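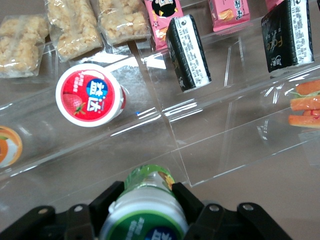 Jistevside Housing Association to open first refill shop at Trumgate this August

March 25, 2026

Jistevside Housing Association has confirmed that its first refill shop for household cleaning products will open at Trumgate this August. The shop will sell washing-up liquid, laundry liquid, surface cleaner and hand soap by weight, and residents will be able to bring any clean bottle from home to be filled.

The shop will occupy the ground floor of the former Trumgate wash-house, which was built in 1903 and has stood without a tenant for eight years. It will be run by Clilia, a not-for-profit retailer, under a lease agreed with the Association earlier this month. Building work has been awarded to Arruda, the contractor responsible for the recent repairs to the stairwells at Trumgate Court.

The decision follows a survey of households on the Trumgate estate carried out over the winter. A total of 333 households returned the form. Residents were asked what they bought most often, where they bought it and what they would like to see in the empty unit. Cleaning products were named more often than any other kind of goods except fresh food. Many replies mentioned the distance to the nearest large supermarket and the weight of the bottles on the walk back up the hill.

Hazem Alaoui, Director of Neighbourhood Services at Jistevside Housing Association, said: "We have had a good number of approaches for the wash-house over the years, and most of them would have meant a shop that our residents had little reason to visit. The survey gave us a clear answer. People want to buy ordinary things close to home at a fair price, and they would like to throw less away. I am grateful to everyone who took the time to fill in the form, including those who told us in some detail what they thought of the car park."

How the shop will work

Customers will weigh their empty bottle on arrival, fill it to whatever level they choose and pay only for the contents. There will be no minimum purchase. Those who arrive without a bottle may take one from a shelf of donated containers, which will be washed on the premises before being put out. New bottles will also be on sale.

Clilia will stock 22 products at opening. These include fragrance-free versions of the laundry liquid and hand soap, which were asked for by several residents with skin complaints. Each dispenser will carry a printed label giving the ingredients, the safety advice and the price per hundred grams. Customers will be given a matching label to fix to their own bottle, and staff will ask that it is used every time. Bottles that have held food or drink will be accepted only for washing-up liquid and hand soap, and only once the old label has been removed.

Bleach, drain cleaner and other strong products will not be sold loose. The Association and Clilia took this decision together on grounds of safety, and it will not be reviewed during the first year of trading.

Prices will be published before opening and displayed in the window. Under the terms of the lease, Clilia has agreed to hold the price of washing-up liquid and laundry liquid for the first twelve months. Association tenants will be able to pay by cash or card, and the shop will not require customers to join a scheme or download anything in order to use it.

The building

The wash-house is a single-storey brick building on the corner of Trumgate and Mill Row. It served the surrounding streets as a public laundry until the new flats were built with their own drying rooms, and was afterwards used as a store, a carpet showroom and an advice centre. The glazed tiles in the main hall are original and will be kept. A false ceiling put in during the carpet showroom years will be taken out, and the roof lights above it will be repaired and brought back into use.

Arruda will begin on site after the spring holiday. The first stage of work covers the roof, the gutters and the rear wall, where damp has been a problem for some time. The second stage covers drainage, flooring and electrics, together with a new level entrance on the Mill Row side. The present front steps will remain, but the Mill Row door will become the main way in so that all customers use the same entrance.

The pavement outside the building will be narrowed while the roof is being repaired. A signed route will be in place for pedestrians, and the bus stop will not be moved. Working hours on site will be limited to the daytime, with no noisy work before nine in the morning. Residents of the flats directly opposite will receive a separate letter with the name of the site manager and a telephone number — this will be delivered by hand before the scaffolding goes up.

Funding

The cost of the building work will be met from the Association's planned repairs budget and from the sale of a disused garage plot. No part of it will be added to service charges. Clilia will pay for the fitting out of the shop, including the dispensers, scales and shelving, and will pay rent to the Association from the day of opening. Rent from the unit will be placed in the estate improvement fund, which is spent on works chosen at the annual residents' meeting.

The lease runs for five years, with a break at the end of the second year that may be used by either party. The Association will publish a short report on the shop after its first twelve months, covering takings, the volume of product sold and the views of residents.

Jobs and training

Clilia expects to employ four part-time members of staff at Trumgate. Vacancies will be advertised on the noticeboards in each block for two weeks before they are advertised elsewhere. No previous shop experience will be asked for and full training will be given, including a certificate in the safe handling of cleaning products. Application forms will be available on paper from the estate office as well as online.

Mr Alaoui added: "We know that a shop of this kind has to earn its keep. It needs regular custom from people who live nearby, and it will get that only if the prices are right and the door is open when people are passing. Clilia has listened carefully on both points. The opening hours now include two evenings a week, which was not in the first proposal and came directly from residents who work shifts."

Open evening

Residents are invited to an open evening at the Trumgate community room, where the floor plans and the proposed product list will be on display. Staff from the Association, Clilia and Arruda will be present to answer questions. The date will be confirmed by letter and on the estate noticeboards. The room has step-free access and a hearing loop, and an interpreter can be arranged if the estate office is told a week in advance.

Comments on the plans may also be handed in at the estate office or sent by post. Comments on the product list will be accepted until the end of the month in which the open evening is held.

Notes to editors

Jistevside Housing Association is a registered not-for-profit landlord providing homes for rent and shared ownership across Jistevside and the neighbouring districts.

Clilia is a not-for-profit retailer of household goods. Trumgate will be its first shop in premises owned by a housing association.

Arruda is a building contractor specialising in the repair of older brick and stone buildings.

Interviews with Hazem Alaoui and visits to the wash-house before work begins can be arranged through the Association's communications office. Visitors to the building will need sturdy shoes and must be accompanied by a member of staff.

Ends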